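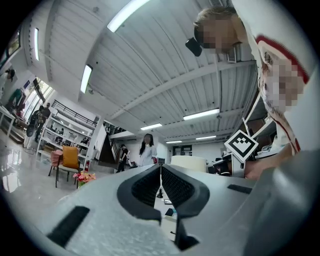
One of the Inholm shop owners on the bus said the award should have gone to a company this size years ago, and that the chamber had spent too long handing it to banks. Two or three people agreed with her. A man across the aisle said the banks had paid for the dinners. That was the talk most of the way out to Likov, where the chamber had arranged for members to tour the winner of this year's business award before the presentation.

Business & Community > Chamber News > Member Visits
5 min read

The winner is Rees, a maker of steel brackets, hinges and gate fittings. It sells mostly to fence contractors and farm supply stores, and a fair number of members had driven past the plant for years without knowing what was made there. The sign at the road gives the name and nothing else.

We were 26 on the visit, which was the limit the company had set. We signed in at a counter by the loading side, were given safety glasses and ear plugs, and were split into two groups. My group started in the stamping shop. The other began in shipping and met us halfway.

The stamping shop is the oldest part of the building and the loudest. Coils of steel come in at the north door and are fed into the presses, and blanks come out the other end into bins. Our guide, a shift lead, had to stop talking whenever the largest press was running, so most of what we learned there came in short bursts. Changing a die on that press used to take most of a morning. The crew now does it in under an hour, mainly by keeping the next die on a cart beside the machine and by having the bolts all one size. He said the idea had come from the second shift and that it took a year to get it approved.

From there we went through welding, where the stations are curtained off and visitors have to stay behind a yellow line, and then into finishing. Parts hang from an overhead line and pass through a wash, a dryer and the powder booth. Most of what Rees sells is black. Green is kept for one customer in the dairy business, and the line has to be cleaned out before and after each green run, so those are done once a month.

The company has 316 people on its payroll, up from 297 at this time last year. Much of the new hiring was for welding and for the night shift in finishing. The plant manager was open about the trouble they have had filling the welding jobs. Experienced welders can earn more on pipeline work if they are willing to travel, and the company has stopped trying to compete on that. It hires people with no background and trains them in house for 14 weeks at full starting pay. A little over half of them stay past the first year. She said she would like that to be higher.

Several members asked about the cost of steel. The answer was that Rees buys on contract for about half of what it needs and takes its chances on the rest, and that last year this worked out well and the year before it did not. Prices to customers are reset in April and held for the year. A member who runs a hardware store said he wished his other suppliers did it that way.

The other question that took up time was the road. Trucks leaving the plant have to turn left across traffic at the bottom of the hill, and there has been talk for a long while of a signal or a turning lane. The manager said the company had offered to give up a strip of its frontage for a lane and was waiting to hear from the county. The chamber has written in support. One of our board members, who was in my group, said the letter had been acknowledged and that was as far as it had gone.

We finished in the shipping area, where the company had cleared a space between the racks and put out folding chairs. Coffee and sandwiches were on a packing table. The heaters are set high up near the roof, so it was warm if you stood and less so if you sat down.

The award was presented there. In past years it has been given at the annual dinner at the Brastska Hotel, and there had been some argument about moving it. The board's reasoning was that the people who do the work at a plant like this one rarely get to the dinner, where a table costs more than most of them would care to spend. The first shift was brought in for the presentation and the presses were shut down for twenty minutes. The chamber president spoke briefly, and the plaque was accepted by the plant manager and three of the longest-serving employees, one from each shift. The night shift employee had stayed up for it and got the most applause.

The remarks were short. The manager thanked the maintenance crew first, then the office, then the families. She mentioned that the company had come close to moving out of Likov when its old lease ran out, and that it had bought the building instead after the town agreed to take over the access road. She did not say more about the road at the bottom of the hill, though a few people laughed as if they expected her to.

After the presses started up again there was time to look at a display of older products near the office door. The earliest were gate latches made by hand, heavy and a bit rough on the edges. There was also a mailbox bracket that sold badly and was dropped after two seasons. The guide said they still get a call for it now and then.

The bus left at half past one and was back in Inholm in time for people to open up for the afternoon. The next member visit is planned for April, to the cold storage warehouse on the Brastska road. Places will again be limited, and members who missed this one will be offered them first. Sign up at the chamber office. Closed shoes are required, and a coat would be a good idea.

Last updated: 17/02/2025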